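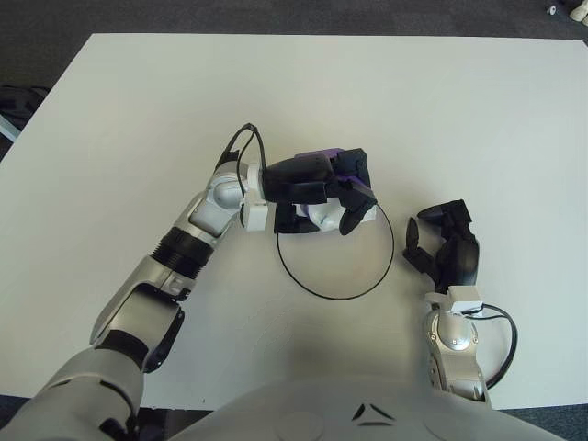

Call for participants: home water hardness and appliance scale study
Brellbridge and Drerkbridge, households on mains supply

Keskin Water Testing is recruiting 284 households for a study of limescale build-up in domestic kettles, water heaters and dishwashers. The study compares two supply areas with different source water. Brellbridge is fed from a chalk aquifer. Drerkbridge is fed from the Plundberg reservoir and receives softer water for most of the year, with a change of blend in late summer.

Recruitment closes on Sun 1 March or when all places are filled. Applications received after that point will go on a reserve list.

What the study measures

The main measurement is the mass of scale deposited on a removable metal coupon placed in the household's kettle. The coupon is a stainless steel strip with a hole at one end. It hangs from the lid on a wire clip and stays in place during normal use. Participants remove it at the end of each four-week period, let it air dry, and return it in the padded envelope supplied. A new coupon is fitted the same day.

Secondary measurements are total hardness, alkalinity, pH and conductivity of the cold kitchen tap. These are taken from a bottle sample filled by the participant. Water heater inlet and outlet temperatures will be logged in a subset of 50 homes, chosen after enrollment. Homes in the subset will have two clip-on sensors fitted to the pipework. No pipes are cut and no plumbing is altered.

Who can take part

Applicants must:
– be 18 or over and named on the water bill or the lease
– live at an address in the Brellbridge or Drerkbridge supply area, and expect to stay there until the end of September
– use an electric kettle at least once on most days
– have a cold kitchen tap fed directly from the main, with no storage tank in between
– be able to read and follow written instructions in English, or have someone in the home who can

Homes with a water softener are eligible only if the kitchen tap bypasses it. If you are not sure, run the test described in the screening form – it takes a few minutes and needs only dish soap and a clear bottle. Homes with a filter under the sink are not eligible unless the filter can be turned off for the whole study. Filter jugs are acceptable if water for the kettle is taken straight from the tap.

Private wells are excluded. So are short-term rentals and shared kitchens serving more than one household.

What participants do

Each participant will:
– complete a screening form and an appliance inventory (make, age, how often used)
– fit, remove and mail one kettle coupon every four weeks
– fill one sample bottle every four weeks, after running the cold tap for two minutes
– keep a tally of kettle boils on the card provided
– report any descaling, repair or replacement of a listed appliance within seven days

Please do not descale the kettle between coupon changes. If descaling cannot be avoided, remove the coupon first, rinse it under the cold tap, and write the date on the envelope. Do not scrub or wipe a coupon at any stage. A wiped coupon cannot be used and the period will be recorded as missing.

Sample bottles should be filled to the shoulder, capped, and mailed the same day. Bottles held over a weekend should be kept in the refrigerator.

Payment

Participants who return all coupons and bottles will receive $400, paid in two halves. The first half is issued after the third return and the second after the final return. Participants who miss one return are still paid in full. Those who miss two or more are paid for the returns received. Postage is prepaid. Homes in the temperature subset receive no extra fee but will get a copy of their heater log.

Payment is by check or bank transfer. It may count as taxable income, and reporting it is the participant's responsibility.

Data and withdrawal

Results are stored under a household number. Names and addresses are kept in a separate file and deleted six months after final payment. Published tables will give results by supply area and hardness band only. Individual tap results will be mailed to each household at the end of the study.

Participants may withdraw at any time by phone or in writing, with no reason required. Data already collected will be kept unless the participant asks for it to be removed before analysis begins.

The study does not test for lead, bacteria or other health-related contaminants. Concerns about drinking water safety should go to your supplier.

How to apply

Request a screening form from Kavitha Venkataraman, enrollment desk, on extension 602, or write to Keskin Water Testing, Study Enrollment, Brellbridge. Give your full address, a daytime phone number and the type of kettle you use. One application per household.

Applicants will be told the outcome by letter. Successful households will receive a consent form, the first coupon and a bottle set together, and should sign and return the form before fitting anything.

Technical questions on the method, coupon material or sampling steps should be sent in writing to Jeanine Michiels, study lead, at the same address.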